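Grureo
Accueil | Services | Formations | À propos | Contact

À propos de Grureo

Grureo est une société de sécurité informatique qui travaille pour des petites structures : cabinets, ateliers, associations, écoles, commerces à plusieurs points de vente. Nous nous occupons des postes de travail, des comptes, des sauvegardes et du réseau local. Nous ne vendons pas de matériel et nous ne touchons pas de commission sur les logiciels que nous recommandons.

D'où nous venons

La société a été créée par Adoración Requena et Lalit Awasthi, qui administraient jusque-là les serveurs d'un groupement de cabinets comptables. Ils y passaient une bonne partie de leurs journées à réparer les mêmes choses : un mot de passe partagé par toute une équipe, un disque de sauvegarde branché en permanence sur la machine qu'il devait protéger, un ancien salarié dont le compte était resté ouvert. Les premiers clients de Grureo sont venus de là. Le service de formation a été ajouté ensuite, à la demande de ces mêmes clients.

Aujourd'hui, nous suivons 208 structures sous contrat, soit 976 postes. La plus petite est une étude où travaillent deux personnes. Les systèmes sont variés : Windows pour la majorité, macOS dans les agences et les studios, Linux chez quelques laboratoires et sur presque tous les serveurs.

Ce que nous faisons

L'état des lieux. Nous passons une journée sur place, parfois deux. Nous relevons les versions des systèmes, les comptes existants, les droits d'administration, les partages ouverts et la configuration du routeur. Le client reçoit un rapport écrit, classé par urgence, avec pour chaque point le temps de travail prévu. Il peut le confier à un autre prestataire s'il le souhaite.

Le suivi. Les mises à jour sont appliquées la nuit, d'abord sur un groupe de machines de test, puis sur l'ensemble du parc. Les sauvegardes sont chiffrées, et une copie est conservée hors ligne. Nous procédons à une restauration complète d'essai chaque année, en mai, en présence du client. C'est long et peu spectaculaire, mais nous y tenons.

L'assistance en cas d'incident. Les clients sous contrat disposent d'un numéro direct. La personne qui répond est un technicien de l'équipe et peut isoler un poste à distance pendant l'appel. Un compte rendu est envoyé après chaque intervention.

Les formations. Elles durent une demi-journée et se tiennent dans vos locaux ou dans les nôtres, pour des groupes allant jusqu'à quatre personnes par formateur. On y parle de gestionnaires de mots de passe, de double authentification, de courriels frauduleux et de ce qu'il faut faire dans les premières minutes quand on a cliqué sur un mauvais lien. Les participants travaillent sur leur propre ordinateur.

Nos outils

Nous utilisons autant que possible des logiciels libres. Pour l'inventaire des postes, nous avons développé notre propre outil, Pliloder, qui envoie une fois par jour la liste des programmes installés et leur version. Il ne lit pas le contenu des documents et n'enregistre ni la frappe ni la navigation. Son code peut être consulté par tout client qui en fait la demande – plusieurs l'ont fait relire par leur propre informaticien. 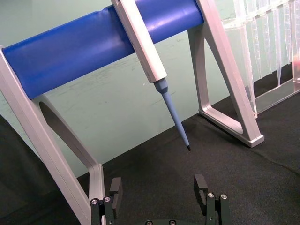 L'équipe

Adoración Requena, cogérante. États des lieux, contrats, relations avec les assureurs.
Lalit Awasthi, cogérant. Serveurs, sauvegardes, développement de Pliloder.
Chaimae Badawi, responsable de l'assistance. Incidents et astreintes.
Zawadi Athumani, formatrice. Supports de cours et sessions en français et en anglais.
Sena Nutsugah, technicienne réseau. Wi-Fi, pare-feu, accès à distance.

Confidentialité

Chaque membre de l'équipe signe un engagement de confidentialité pour chaque client. Les rapports sont transmis chiffrés et supprimés de nos serveurs trois ans après la fin du contrat, ou plus tôt sur demande écrite.

Nous contacter

Le formulaire de la page Contact est relevé tous les jours ouvrés. N'y indiquez jamais de mot de passe, même provisoire. Pour un incident en cours, appelez le numéro qui figure sur votre contrat.

Page mise à jour le 2024-11-22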